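4.2 Artificial flowers on desks and shared tables

The Ongart furnishing pack lists lavender stems under "maintenance-free items." We would not go that far. They collect dust like anything else left on a table, and pale petals show it sooner than the catalog suggests.

1. Wipe the tabletop and let it dry before you set anything down.
2. Stand the empty vase toward the back of the table. Leave at least 2 inches between the vase and the wall.
3. Bend each stem a little at a time. The packing slip says they "fall naturally into shape." Ours did not.
4. Put the stems in one by one and spread them loosely. Stop when the neck of the vase is full, even if there are stems left over.

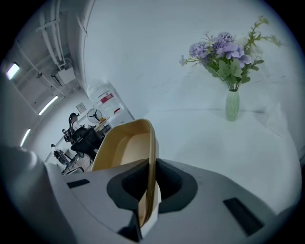
5. Step back to the doorway and check that nothing leans. A narrow vase with all its stems on one side will tip sooner or later.

Note: Do not add water. Some people like the look, but it leaves a ring in the glass.

Note: The scented spray (order code 3046) is optional. Two of us tried it in the Bostley office and could not smell it by lunchtime.

Caution: Glass vases do not go in the dishwasher, whatever the sticker on the base claims. Wash by hand in warm water.

Dust the flowers monthly with a dry brush. Replacement stems come in boxes of 50, far more than one table will ever need, so share a box between floors.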